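The Eighteen That Didn't Count

Wovbridge said its gripper worked 982 times in 1000. Then someone asked about the rest.

The number was on the first slide and the last one. In March, Wovbridge told its backers that its two-fingered gripper had picked up and set down office clutter 1000 times, with 982 successes. I have sat through enough of these talks to wonder what happens to the leftovers.

Anoma Barua wondered too. She runs testing at Mrema, the supplier that was about to fit the gripper to its mail-sorting carts, and she asked for the logs. Of the 18 failures, most were plain drops. In five, the fingers kept closing after the stop command, for as long as 28 seconds in one case.

"They had them filed as slow releases," she told me. "If my hand is in there, that isn't a slow release."

The cause was dull. The controller, made by Koder, held its last order whenever the signal dropped out, and the last order was usually "close." A newer version opens the fingers after 300 milliseconds of silence. Wovbridge had it and hadn't installed it, because doing so meant running the whole trial again.

Faraji Lukumay, the company's head of engineering, calls that a scheduling decision. He also says the pads are soft and the force is low. I asked how low. He said he would get back to me, and a week later he sent a brochure.

The repeat trial is now under way on a long curved conference table, among the sort of stuff people leave behind: a small cup's worth of space here, a tangle of cables there, boxes with their lids open.
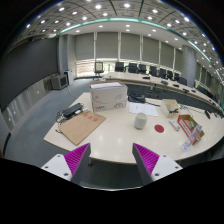

What Mrema wants now

Barua has asked for every stop command to be timed, including the ones that work – and for the log to go to Mrema before anyone at Wovbridge edits it. Lukumay has agreed to the first part. The carts are on hold until he agrees to the second.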